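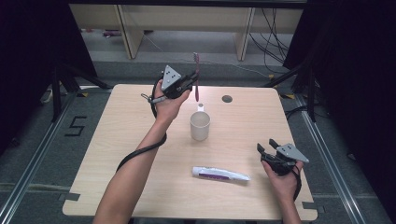 2. Progress to the end of August

Oral hygiene packs were issued to 325 residents at the Trindanholm and Flaltlow sites. Staff training is complete at both. Baseline dental screening continues at Flaltlow, where 26 appointments remain open.

Delivery from Cozma ran four days late and did not affect the schedule. Spending stands at 52 percent of the approved budget.

Next period: finish screening, enter results in the Estamen database, and submit the revised referral form.

Yasir Janjua, project lead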